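14 January 2024
Twin bench, simulated cell (Planov config)

OK, picking this up where I left off before the break. Rory had the bench for most of December and left me a page of notes, half of which I can read. The short version is that the left arm was drifting in the replays and he wanted somebody to go through the whole cell setup before we hand it over to the Carnegie folks in February. Somebody is me!

Started with the arm bases. The right one matched the drawing to the last digit. The left one was off by 2 mm in height, and I spent far too long blaming the importer before I opened the old file and found the same number sitting there, typed in by hand. So it's been wrong the whole time. Fixed it in the cell file and left the old value in a comment with my initials, in case Donnie wants to argue (he will).

Next, joint limits. The wrist on the left arm was still carrying the limits from the Clusell gripper, the one we took off in the fall. The new gripper has a longer body, so those limits let it swing into its own forearm. I tightened them by 20 degrees on each side and reran the sweep. No self-contact on the left. The right arm I only ran once, I want to do it again tomorrow with the collision margins turned up.

Friction on the tabletop: was 0.4, Rory's notes say 0.6, the Proserano sheet says something else again. Went with Rory. Small stuff was skating away at the lightest touch before, and anything flat was hopeless to pick up.

Also cleaned out the log folder while I was in there. 1,616 files, most of them empty because the recorder opens a new one every time the sim resets. There's a flag for that. I turned it on. If your old runs are missing, they're in the archive folder next door, I didn't delete anything with data in it.

Now the camera. The view was mounted so low that the near arm blocked half the table, and I wanted to see how bad it was before moving anything. Loaded the cluttered table set, parked the near arm stretched out toward the table, and put the other gripper pointing up so I could check the fins against the wall. I do like how those fins show up edge-on, they're handy for judging whether the wrist is level without opening the joint panel.

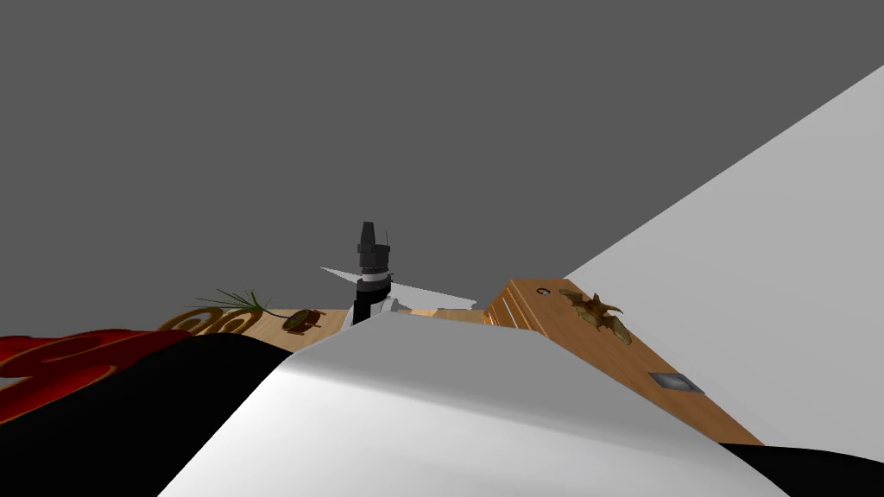 View before moving the camera. Near arm across the bottom, other gripper upright, bat on the cabinet.

Pretty bad, as you can tell. The link hides the near side of the table and a good chunk of the cabinet too, so anybody teleoperating from this view is guessing about whatever's in front. The far strip of the table reads fine (I can pick out the green sprig and the brown coil next to it with no trouble), and the little round hole in the cabinet is clear. I'll try raising the mount and tipping it down a bit more.

One more thing I noticed, the wall is plain gray with nothing at all marked on it back there, which makes depth hard to judge. Donnie had a checker texture for it once. Ask him where it went.

Step count for the soak run is set to 3,000. Started it before I went to get lunch and it was still going when I wrote this, so no result yet.

To do:
- right arm sweep again, bigger margins
- raise camera, save as a new view, don't overwrite the old one
- find checker texture
- ask Rory what "pin 2nd fin??" means in his notes
- send the corrected base height to Donnie so his copy matches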